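Home | About the District | Grants | Calendar | Contact

Gingate Unified School District
Mid-Year Progress Report to the Bonel Fund
January 23, 2021

The Bonel Fund asked us for a frank account of the reading tutoring grant, and we have tried to supply one. Readers who prefer the other kind will find it in last year's application, which promised a good deal and used the word "robust" on every page.

The grant pays for after-school tutoring at Dunbar Elementary and Jistard Elementary, grades one through three. We planned to open in August. We opened later than that. The tutor contract had to go to the board twice, the first time without its attachments, and the board quite reasonably declined to approve a cover sheet.

Enrollment now stands at 103 students across the 2 schools. Most sessions are held online, which has taught us a lot about the home life of the district's pets. Attendance is better at Dunbar, where sessions start right after the last class. At Jistard there is a gap of an hour, and a second grader with an hour to fill does not always come back to phonics. We are moving the Jistard start time up next month.

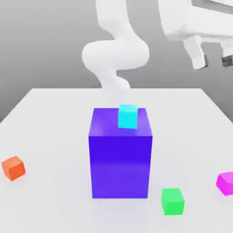

Tutors have delivered 261 sessions so far. The work plan called for more by this point, and we don't expect to close the whole distance by June. We would like to carry the unspent tutor hours into the summer term and will send a budget change request once the business office has settled which form it is. There are currently two candidates.

On results, we have less to say than we hoped. The fall reading check was given at home for most students, and the scores were wonderful. They were so wonderful that several first graders appear to read at the level of their parents. We have set those scores aside and will use the winter check as our starting point, given one on one by a tutor over video with the child doing the reading.

Staffing is steady. We have 20 trained tutors, mostly classroom aides who wanted the extra hours and know the children already. Training ran longer than planned – the online module kept logging people out just before the certificate – but everyone has finished, some of them more than once.

Spending is under budget in tutor pay and mileage and over budget in headsets. We had assumed one per child for the year. We now assume otherwise.

Before the next report we will finish the winter reading check, move the Jistard sessions, and file the change request. Family surveys go out with report cards, in English and Spanish. The last survey asked eleven questions and got mainly one answer, to do with passwords, and the login page has been fixed.

Comments (3)

dunbar_mom2: My son likes his tutor a lot. Can you please send the link before 3:00 and not at 3:10.

Retired Teacher: Glad to see someone throw out the fall scores. Will the winter ones be posted by school?

jm: Still can't get in with the new password.

This site uses cookies to remember your settings. Accept | Learn more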